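Clevavard Issues Work Cell Guidelines for Robots Handling Garments

WARNBY, 9/6/23 – Clevavard has published a set of good practice guidelines for work cells in which robot arms handle clothing and other soft goods. The document is 17 pages long and applies to all sites operated by the organization and its partners, Filura and Çınar.

The guidelines cover table layout, the marking of work areas, the placement of controls and the keeping of records.

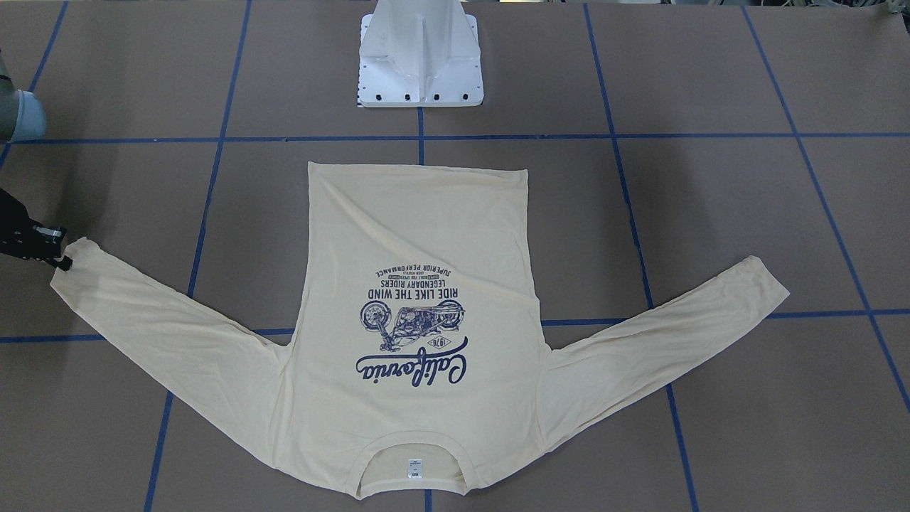
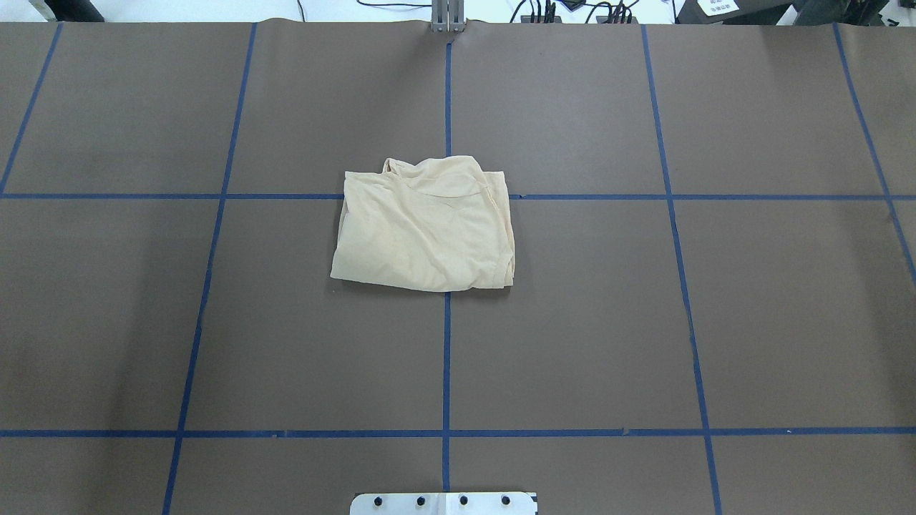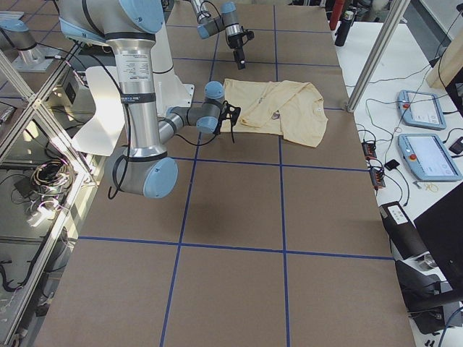 Garment handling on a table marked with blue tape.

Does a work cell have to be shut down whenever a person needs to reposition a garment by hand?

A full shutdown is not required. The operator must bring the arms to a protective stop, confirm the stop on the control screen and keep the enabling device in hand until the garment has been placed and the area is clear.

The guidelines were prepared following a review that began in March and examined 1,159 log entries from the Warnby site. The review found that most unplanned stops occurred while fabric was being placed or removed, and that staff did not always record the cause in the same way. A standard entry form is now included as an annex.

Under the new text, floor and table markings must be inspected at the start of each shift and replaced when they lift or tear. Emergency stop buttons must be within reach of the operator's normal position at all times, and cables may not cross a walkway. Arm speed during setup is limited to 300 millimeters per second – a lower figure may be set by the site supervisor where two arms share one table.

Existing work cells have 60 days to meet the requirements. New cells must comply before they are first used. Filura will carry out the initial inspections, and Çınar will provide training materials to site supervisors.

Written comments on the guidelines may be sent to the Clevavard standards office in Warnby.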